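Progress report to the Borance Fund, 8 October 2023

Hi all,

You asked for a midpoint update on the Seltia voter information project, so let me start with the good news: the candidate guide is done, it's printed, and most copies are already out the door! We ordered 3,000 and I have 500 left in boxes in my hallway (my family is being very patient). Those are going to the early voting site and the two apartment buildings on Serra Street that we missed the first time.

The guide covers all five council seats on the November ballot, plus the question about moving to four-year terms. I wrote to every candidate with the same 8 questions and the same word limit. Most got back to me in time. A couple sent answers well over the limit, and I returned those and asked for a trim, which led to some grumpy emails but no real fights.

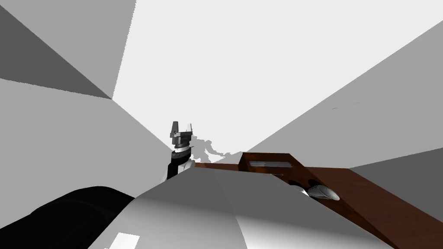

## Candidate forums

We planned two forums and we've held one. The first was at the Ultonitz branch library, and it went longer than it should have — the parking meter question alone ate up a big chunk of the evening. Next time I'm putting a hard stop on each topic. I also want written questions collected at the door, so the same few people don't end up at the microphone all night.

The second forum is still on, but I had to move it. The school gym got double-booked, and the clerk's office kindly let us have the council chamber for free. That saves us the room rental, and I'd like to put the money toward Spanish interpretation if that's okay with you. I'll need a yes or no from you on this pretty soon. 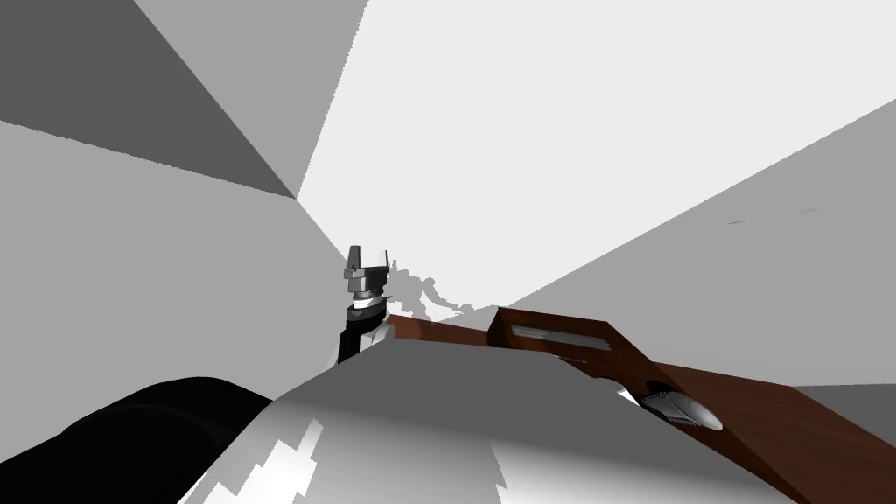

*Gripper raised, with the long brown board at right.*

## What's running behind

The website. I told you in my last note that the ward lookup would be live by now, and it isn't. The city changed the line between the second and third wards over the summer, and the map file I was given still had the old one. I caught it when my own address came up in the wrong ward! The clerk has since sent the corrected file and I'm working through the streets near the boundary by hand. Until I trust it, the page just gives the clerk's phone number.

Voter registration tables are behind, too. We got rained out at the farmers market and I haven't found a new date there yet.
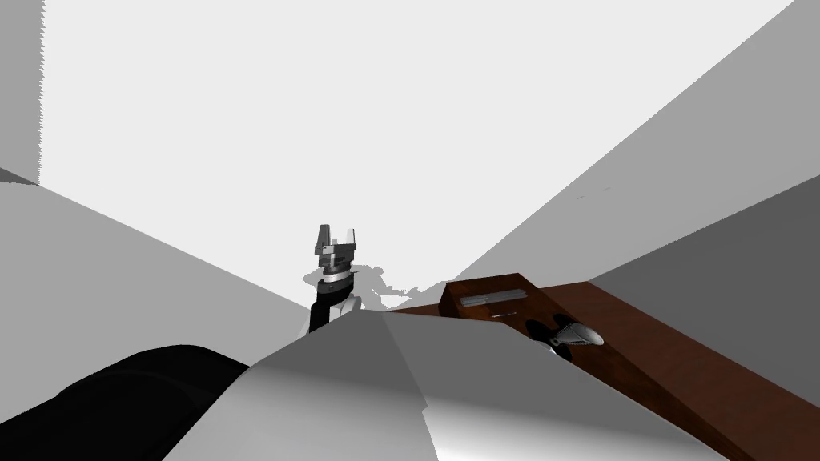 *Image credit: Seltia voter information project*

## Money

Printing came in a little under budget and postage came in over, so they more or less cancel out. Nothing has been spent from the advertising line so far. I'm saving it for radio spots in the last stretch before the election, when people are paying attention.

Receipts are in the shared folder, except for the one from the copy shop, which I'm still chasing. I'll send the second forum's attendance sheet along with my final report after the results are certified.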